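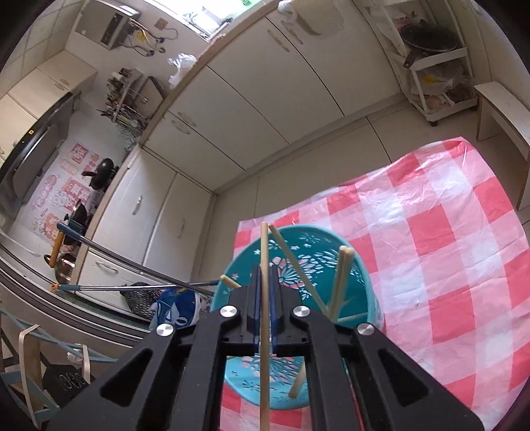
Gardeners with more patience than ground will be glad to hear that the Forsyth nursery in Girkaston is bringing out a new dwarf currant this May, after 14 years of crossing, tasting and, by the grower's own account, a fair amount of composting.

The plant is called Nindum, and it stays under four feet tall even in rich soil. Ishbel Tosh, who runs the nursery with her daughter Kenna, started it from a handful of seedlings that were too short to sell. "They sulked in the back bed for years and I felt sorry for them," she said. "Then one summer they were so loaded with fruit that we had to prop up the branches."

The berries are dark red, sweeter than most currants, and hang on well into warm weather without dropping — a real kindness to anyone who can only pick on weekends.

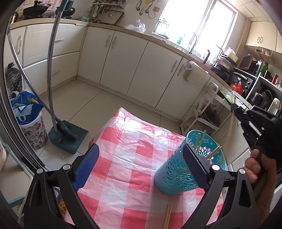

Nindum is happy in a pot, provided the pot is at least 20 inches across and never dries right out. The young stems are brittle in their first spring and do better with a little support until they toughen up. You needn't buy anything special, either, and plain wooden chopsticks like the ones bundled in that teal holder are plenty long for a rooted cutting. Tie them in loosely with soft string and take them away by fall.

Archie Galbraith, who grew five trial bushes on his windy lot in Skandiston, lost none of them over the winter and has already asked for more.

Plants go on sale at the nursery Wednesday at 9 in the morning, two to a customer while the first batch lasts.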